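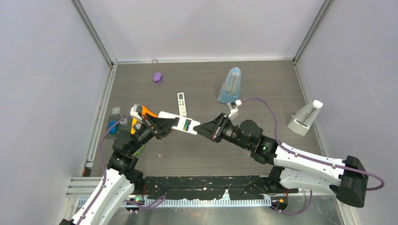 By Nallwood Magazine Staff
Wednesday, October 1, 2025
Filed under: Home and Work

Can a machine do the chores yet? The answer depends on which chore, and on how long you are willing to wait.

At Ternwood, a small automation company that builds two-armed tabletop systems, the work starts with things most people would find in a kitchen drawer or on a couch cushion. A pair of arms with black grippers takes hold of a flat white device from both sides, with a slim white remote control lying right behind it. For a person, picking one up without knocking the other is barely a task. For two arms it is a fair amount of planning, and the grip has to suit a rounded white body that would rather slide than stay put.

The company began a long series of trials in May. By the end of the summer it had logged 1,954 attempts at what it calls table jobs: pick up, hand over, turn around, put away. The arms are good at the first of these. Picking up a single object from a clear surface now works often enough that the engineers have stopped keeping a separate tally for it.

Handing over is harder. Both grippers have to hold the same thing for a moment, and if one pulls slightly before the other lets go, the object twists. Rounded ends make it worse. So does clutter, and real tables are cluttered. The longest unbroken run of clean handovers so far is 25.

Speed is the other problem. Mastaritz, which runs a packing floor for small household goods, tried a similar two-arm setup at one bench last spring. Its best packers put away 800 items in a shift. The machine managed 186, and a person had to step in for the ones it dropped or turned the wrong way. Mastaritz sent the setup back but says it would take another look at a faster one.

Ruiz-Ortega, a repair shop chain, is more interested. Its benches handle remotes, thermometers and other small electronics that come in all shapes, and much of the day goes to sorting and turning them over before any repair begins. The chain does not need a machine to be quick. It needs one that can run overnight and leave a sorted tray by morning – with nothing cracked.

That may come first. Sorting at night, on a bench with walls around it, asks far less of a robot than a living room does. There are no pets and no one moves the furniture.

The home is further off. People who want the table cleared want it done before dinner, and they do not want to arrange the objects first so that the arms can reach them. Ternwood plans to add softer items to its trials this winter, starting with dish towels and socks. The engineers expect the success rate to drop when they do.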